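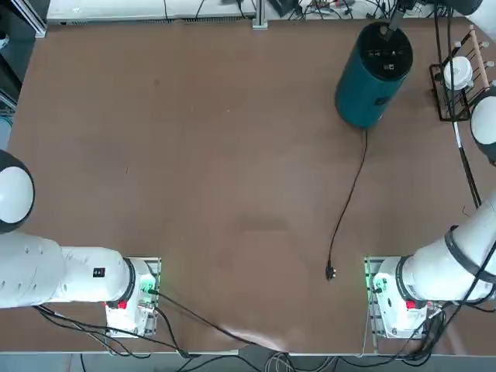 **Can I download songs in Linberg and play them offline?**

Yes, on the paid plan. Open an album or playlist and tap the arrow next to the title. Downloads stay inside the app and can't be moved to another player.

**How many songs can I save?**

Up to 3,699 per device, on two devices at a time.

**Why did my downloads disappear?**

The app has to go online once every 40 days to check your plan. Connect to Wi-Fi and open the Library tab - the songs should come back without a new download.

**Can I save them to a memory card?**

On Android, yes. Go to Settings, then Storage, and pick the card. Leave at least 100 MB free on the phone itself.

**Does this work with podcasts?**

Not yet. It is planned for September.

Updated July 2024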